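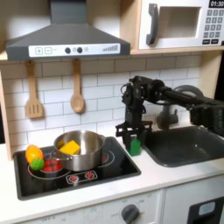 Findora open day, Flestton: was it worth the bus fare?

Posted Monday, September 23, 2024

I should say at the start that I went along expecting to be annoyed. I've been to a few of these days now and they tend to follow a pattern. There is a lanyard, there is a film with piano music, and then a robot does one thing while a person with a microphone talks over it about the future of the home. Findora's leaflet promised "kitchen robotics you can stand next to", and it had been on our fridge since August, so off I went.

The building is at the far end of the Flestton trading estate, past the tile warehouse. There's no pavement for the last stretch. Doors opened at ten and by quarter past there was a queue for the coffee and none for the robots, so I did the robots first.

The film

You can't skip the film. It lasts longer than it needs to and uses the word "effortless" a lot. It shows a family sitting down to dinner and never shows anyone washing up. The presenter then told us that Skaso, which is the name they've given to the software that runs the arm, had been trained on 1,000 demonstrations. I asked what a demonstration was. He said a person steering the arm through the job from start to finish. I asked how many jobs. He said he'd find out for me, and I'm still waiting.

The kitchen

The demonstration room is built round a child's play kitchen. A full-sized one was what I'd had in my head from the leaflet, and I heard the woman behind me say "oh" in the same tone I was thinking it. It's a nice enough toy, with a hood, a tap and a little steel pot on the hob, and the arm comes in from the right-hand side. The jobs are all of one kind: pick up a thing, put it somewhere else. Blocks, plastic fruit and veg, in the pot or out of it or along the worktop.

Ayane Takagi ran this part and was far better than the film. She joined from a university group in Miyazaki and she answers what you ask her. I put it to her that a toy kitchen is an easy kitchen. She agreed. Things are light, they don't spill, and if the arm drops one you pick it up and go again. She said they'd sooner get it wrong a great many times in there than once with a pan of hot oil, and I can't really argue with that, though it isn't what the leaflet says.

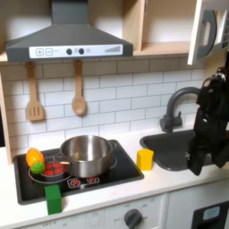 My main complaint is about how success gets counted. There was a sheet on the wall giving the summer's results: 272 runs, with a tick or a cross against each. A tick meant the object ended up in the right place. It didn't matter how long it took, or whether the arm knocked something else on the way. A man in a cycling jacket asked if a run still got its tick when somebody had to step in and straighten things up, and Ayane said no, that's a cross, and a second person from Findora said it depended. They looked at each other. I'd have liked to hear the rest of that conversation.

I also wanted to know what happens when you change the room. Would it cope with a different pot? With the lights off? Her answer was that a new pot might be fine and bad light probably wouldn't be, and that moving the whole kitchen a hand's width to the left would be a proper test. I asked if we could do that. We couldn't, for insurance reasons.

It's slow, too. I don't hold that against anyone doing research, but the film was plainly speeded up and had no note on it to say so. If you're going to invite the public in to stand next to the thing, they are going to notice.
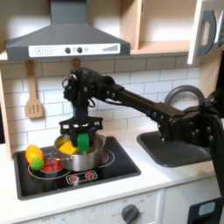

The questions session

Held upstairs, with biscuits. There were 4 people on the panel and 2 of them were from sales. Price: not being discussed. Date: not being discussed. Would it be able to load a dishwasher? "That's very much the direction." A retired school cook asked who cleans the robot, and got the only applause of the day.

Would I go again?

Yes, if Ayane Takagi is on, and I'd skip the upstairs part. The people doing the work seem careful about what they've got, which is an arm that can be taught to shift small objects about a small kitchen. I'd have come away happier if the leaflet had said so.

Getting there: the number of buses on a weekday is poor, so check the return times before you set off. Parking is free but fills up early. Coffee was decent. Toilets are on the ground floor only, and the lift was out of order when I visited.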